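Conjunto de datos de préstamos de menaje entre cocinas compartidas. Versión revisada el 17 de enero de 2025.

# menaje-compartido

Registro de préstamos y devoluciones de utensilios en las cocinas comunes de cinco edificios de oficinas. Contiene 3,967 filas, una por movimiento. Lo mantiene Murali Pinto; las incidencias se abren en este mismo repositorio.

## Contenido

| Fichero | Qué trae |
|---|---|
| `movimientos.csv` | Préstamos, devoluciones y bajas |
| `articulos.csv` | Catálogo de artículos, 66 entradas |
| `cocinas.csv` | Código y nombre de cada cocina |
| `notas.txt` | Observaciones en texto libre, sin normalizar |

Los CSV están en UTF-8, separados por punto y coma. Las fechas van en formato ISO. Los campos vacíos significan «no se anotó», nunca cero.

## Columnas de `movimientos.csv`

- `id_mov`: entero, único. Hay saltos en la numeración por filas anuladas.
- `cod_cocina`: enlaza con `cocinas.csv`.
- `cod_articulo`: enlaza con `articulos.csv`.
- `tipo`: `P` (préstamo), `D` (devolución), `B` (baja).
- `unidades`: entero positivo.
- `fecha`: día del movimiento. La hora no se recoge.
- `id_origen`: en las devoluciones, el préstamo al que corresponden. Vacío si no se pudo emparejar.

## Origen de los datos

Las cocinas de Korkitz y Likcombe usaban hojas en papel que se transcribieron a mano. Las otras tres tenían ya una hoja de cálculo compartida, con columnas parecidas pero no iguales. Takumi Hamada hizo la conversión al formato actual y el guion está en `scripts/convertir.py`.

En las hojas de papel faltan a veces las unidades. Cuando el artículo se presta siempre de uno en uno (ollas, termos, tablas de cortar) se puso 1 y se marcó en `notas.txt`. En los demás casos el campo quedó vacío.

Los nombres de las personas que pidieron cada artículo se borraron antes de la primera publicación. Tampoco hay departamentos ni números de planta.

## Artículos reutilizables y desechables

El catálogo distingue los dos grupos con la columna `clase`, que toma los valores `R` y `D`. Un artículo de clase `R` debe volver; uno de clase `D` se consume y genera directamente una baja. Los palillos aparecen en ambas clases con códigos distintos: `PAL-R` para los que se lavan y `PAL-D` para los de un solo uso.

La clase se asigna según la etiqueta del armario donde se guarda el artículo. Si un armario está rotulado como de desechables, todo lo que sale de él se registra con código terminado en `D`.
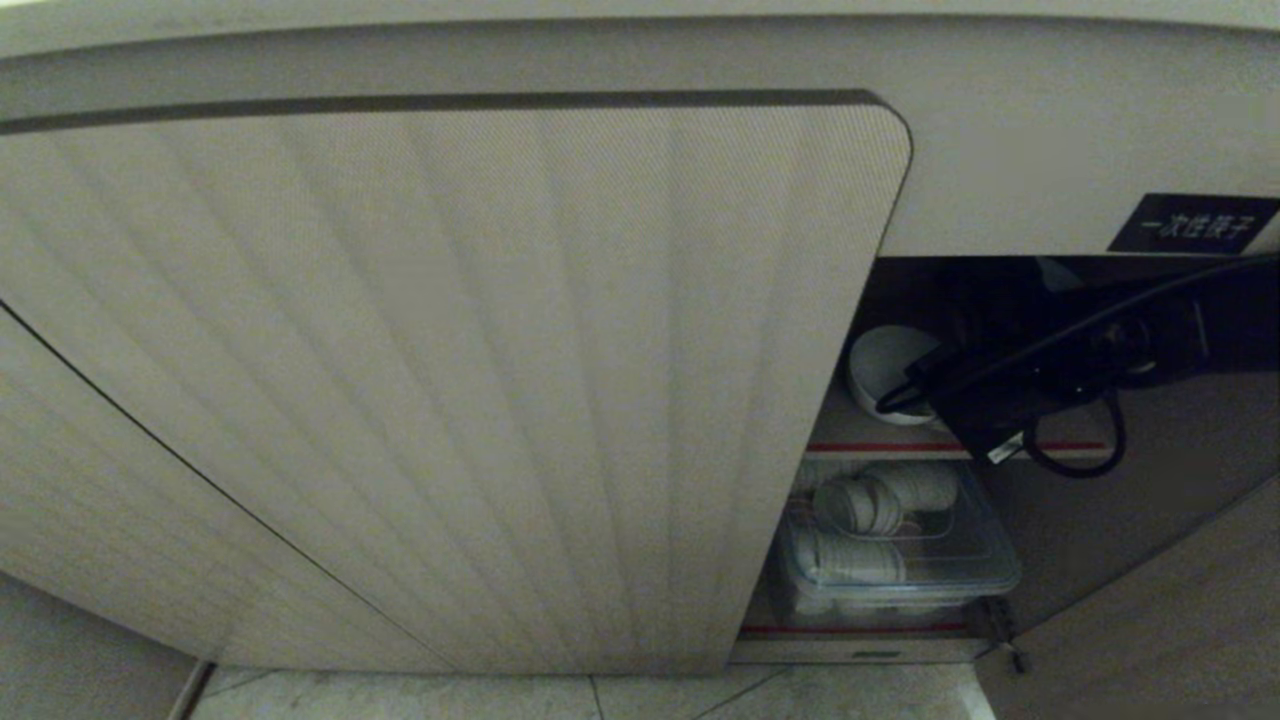
Hiyori Murakami objetó que la regla del armario falla con las servilletas, que en Likcombe se guardaban en dos sitios y acabaron con dos códigos para el mismo paquete. Propuso asignar la clase por artículo y dejar el armario como dato aparte. La propuesta está aceptada para la próxima versión. Mientras tanto, conviene sumar `SER-R` y `SER-D` antes de comparar cocinas.

Los vasos de cartón no tienen este problema, porque todas las cocinas los anotaron con el mismo código desde el principio.

## Limitaciones conocidas

- Los movimientos de octubre de la cocina Omell están incompletos. Se perdió una hoja y no hay copia.
- Un préstamo sin devolución no equivale a una pérdida. Mucha gente devolvía los cubiertos al cajón sin apuntarlo.
- Las bajas de clase `D` se anotaban por paquete en unas cocinas y por unidad en otras. La columna `unidad_medida` de `cocinas.csv` indica cuál.
- El plazo de préstamo era de 30 días en todas las cocinas salvo en Fujimoto, que no aplicaba plazo. No calcular retrasos para esa cocina.

## Uso

```
python scripts/comprobar.py movimientos.csv
python scripts/resumen.py --cocina KOR --clase R
```

El primero avisa de códigos que no existen en el catálogo y de devoluciones anteriores a su préstamo. Las filas con aviso siguen en el fichero. El segundo imprime el saldo por artículo y no escribe nada en disco.

Si se abre `movimientos.csv` con una hoja de cálculo, hay que importar `cod_articulo` como texto. Algunos códigos antiguos empiezan por cero y se estropean.

## Cambios

- **1.2**: se separan `PAL-R` y `PAL-D`. Corregido el enlace de devoluciones en Korkitz.
- **1.1**: se añade `unidad_medida`.
- **1.0**: primera publicación.

## Licencia y contacto

Datos bajo CC BY 4.0, guiones bajo MIT. Para correcciones sobre las hojas en papel, escribir a Murali Pinto indicando el `id_mov`. Las dudas sobre la conversión, a Takumi Hamada.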